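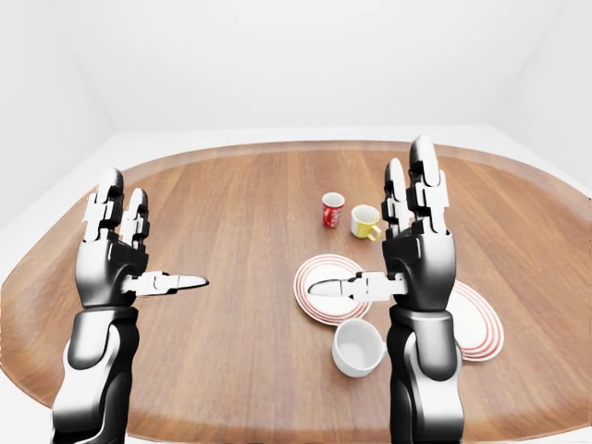
Two robotic hands held upright over an oval wooden table. Computer rendering.

The Ferry Poems of Myfanwy Kneath

Nov 16, 2020

For most of her working life Myfanwy Kneath sold tickets for a car ferry. The booth had one window, a cash drawer and a heater that worked on its low setting. Between boats there was a gap of 36 minutes, and in that gap she wrote. She wrote on the backs of voided tickets, which were narrow and yellow and took eight lines if she kept her handwriting small. That is why nearly all of her early poems are eight lines long.

"People ask me about the form," she told me when I visited her in Prothero in June. "They want to know what tradition it comes from. It comes from the ferry company."

Her collected poems have just been published by Uvholm, a small press that has mostly done regional history and one successful book about lighthouses. The volume is called Brastus, after the island the ferry served. It contains 213 poems, chosen from a much larger pile that she kept in shoeboxes in a hall closet. It is her first book with a spine. She is 81.

The poems are plain. A man argues over the fare for a trailer. A bride gets out of a car in the loading lane to fix her shoe. A horse refuses the ramp and the whole line of traffic has to back up the hill. Kneath rarely says what she thinks of any of it. In "Standby" the speaker watches the last boat leave with room on deck for one more car, and the driver who missed it turns off his engine and sits there with the radio on. The poem stops at that point. A reader who wants to know whether she went out and spoke to him won't find it in the poem, and she wouldn't tell me either.

She grew up inland, the daughter of a well driller, and left school before she finished. She read what the library in Prothero had, and it had a good deal of verse, most of it donated by a retired minister. She learned long stretches of it by heart while doing laundry. When she started writing herself, at 29, she first tried to sound like the minister's books. She burned those poems in the yard and doesn't miss them.
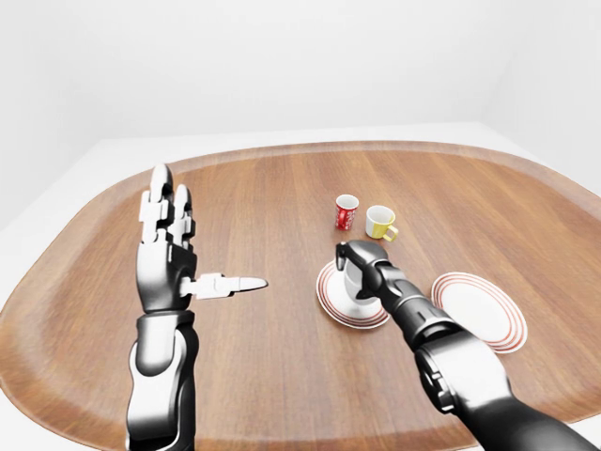
The ferry job came two years later. It paid badly but it came with the booth, and the booth had a door that shut. She had three children by then. She has said that she took the job for the door, and her daughter, who was making coffee while we talked, said this was perfectly true and that the children had known it.

For a long time she showed the work to almost no one. The exception was a mimeographed magazine called Ellilero, put together in a garage on the island by a couple who also raised geese. It ran for 20 issues and printed her in most of them. Payment was in eggs. Copies are hard to find now, and the editors at Uvholm spent the better part of a winter tracking down a full set. The last missing issue was in a box of sheet music at a church sale.

The magazine versions matter, as she revised by cutting. "Low Water" appeared in Ellilero with eight lines and appears in the new book with five. The lines that went were good ones. They described the smell of the slip at low tide and the color of the weed on the pilings, and I was sorry to lose them. I asked her why she had taken them out.

"I'd already said it was low water," she said.

Not everything in the book is at this level. The poems written after the bridge opened and the ferry stopped running are longer, and some of them wander. She had whole sheets of paper by then and, she admits, no idea what to do with the bottom half. There is a sequence about her husband's illness that repeats itself, and a few occasional pieces for weddings and retirements that could have stayed in the closet. The editors wanted a complete picture and I understand the wish, but a book two thirds this size would serve her better with readers who are new to her.

The best of the late work goes back to the booth. "Window" is written from the other side of the glass, in the voice of a passenger who has bought a ticket from the same woman for years and knows only her hands. He knows she has burned one thumb and that she has taken off her ring in cold weather. He pays, she slides the change across, and the boat comes in. I have read it perhaps a dozen times and still don't know how she makes so little material hold so much weight.
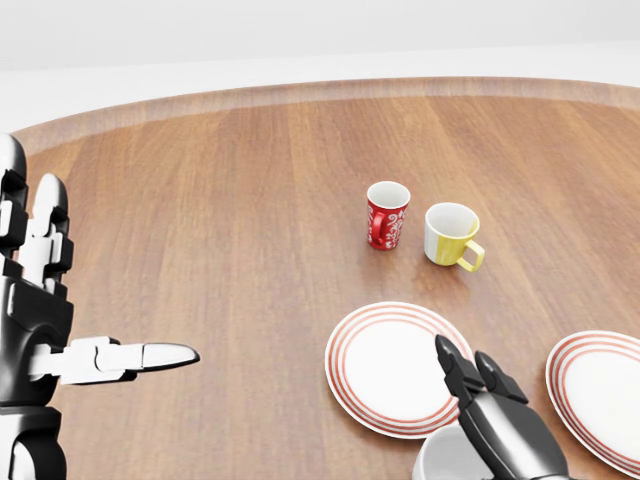 Robotic hand at the edge of a round wooden table. Computer rendering.

Uvholm printed 635 copies, a number settled by how much paper was left over from the lighthouse book. A second printing is being discussed. There was to have been a reading in the old ferry terminal, now a bait shop with a large parking lot, but it was put off this spring and no new date has been set. Kneath isn't troubled by the delay. She read in public once, in the seventies, and remembers mainly that the microphone was too high and she didn't like to ask.

She still writes most mornings, at the kitchen counter, standing up. The voided tickets ran out years ago. Her daughter found a roll of adding machine paper at a yard sale and cuts it to the old length with kitchen scissors, a stack at a time – she keeps one of the original tickets in a drawer to measure against. When I left, there was a fresh stack next to the toaster, held down with a can of peaches, and the top one had three lines on it.

Brastus: Collected Poems, by Myfanwy Kneath, is published by Uvholm in paperback.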